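Strickland Robotics Club: Progress Report to the Brovlow Fund
Reporting period: September to February
Prepared by: Selamawit Teshome, club lead
Copied to: Myrtle Calloway, grants officer

Summary

You asked for a plain account of where the money has gone and whether the students are learning anything. The first half is easy. The second half I am less sure of than the application was, and I wrote the application.

We were funded to run a student project in which a tabletop sorting robot picks small flat items and places each one in the correct square of a divided box. The students named it Sutum. At the end of February it does the job some of the time. I don't think it will do it all of the time by the end of the grant, and I would like to agree now on what we call success.

Enrollment and attendance

We opened with 12 students and have 6 who come every session. The other half drift in near competition dates. The application promised "sustained engagement across the full cohort," a phrase I would take back if I could. The students who stayed are good and getting better. The ones who left mostly told me they had expected to be driving something, and we spent the first two months on wiring and spreadsheets.

What has been built

The arm came as a kit and was assembled by November. The control program was written by the students, with more help from me than I would like to report. It finds an item, picks it up, and moves it to a square. Picking is the weak part. Items with a shiny wrapper confuse the vision code, and anything thin that lies flat is hard to lift without pushing it along the table.

The students also record hand demonstrations, in which a person does the sorting so that the program has something to copy. This was the part of the plan I trusted least. I have seen a lot of enthusiasm about learning from demonstrations and not many student projects where it paid off. We have 462 recorded so far. After review, 277 were good enough to keep. The rest were thrown out for ordinary reasons: the item was dropped, the recording started late, or someone talked the sorter into changing squares halfway through.

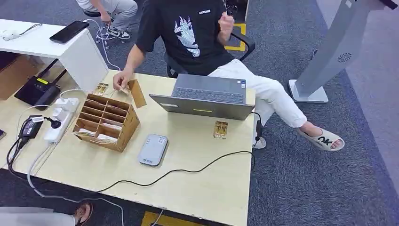 Throwing out that much work was unpopular. Two students argued that the messy recordings should stay in, because real sorting is messy. I told them to test it. They trained once with everything and once with the reviewed set, and the reviewed set did better on cards and slightly worse on wrapped items. I can't explain the second result and neither can they. They want to run it again before anyone puts it on a poster, and I agree with them. That argument was the best session we have had all year.

Results so far

Cards go into the right square on most attempts. Wrapped items do not. I am leaving percentages out of this report on purpose. The test conditions changed three times between November and February, and any figure I gave you would be an average of things that shouldn't be averaged. We settled on a fixed test layout last month, and the next report will have numbers taken from that layout only.

We took Sutum to the Plorkell student challenge in February. It finished its first run and stalled in the second when the network connection dropped. The judges were kind about it. I would have preferred a score. The students have since moved the control program onto the laptop itself so that it no longer needs a connection during a run, a change I had asked for in October.

Spending

The equipment line is nearly used up. The arm cost what we said it would. Cables, adapters and replacement grippers cost more, and I moved money from the travel line to cover them, as agreed with Ms. Calloway by email. The line for "curriculum development" is untouched. I have never been clear what it was meant to buy. If it can be moved to spare parts, please let me know. If it can't, we will return it.

Concerns

The project depends too much on me. When I was out for two weeks in January, the recordings continued but no code was changed. Two of the older students now have full access to the program and are expected to make changes without asking first. They have broken it once and fixed it the same afternoon.

I also doubt the plan to extend this to younger students in the fall. The material is slow and the payoff comes late. I would sooner see one more term with the current group than a larger program with a worse version of it.

Next period

Repeat the training comparison on the fixed layout.
Try a softer gripper for wrapped items, with one month allowed before we drop the idea.
Have the students write the results section of the next report themselves. I will check the numbers and leave their wording alone.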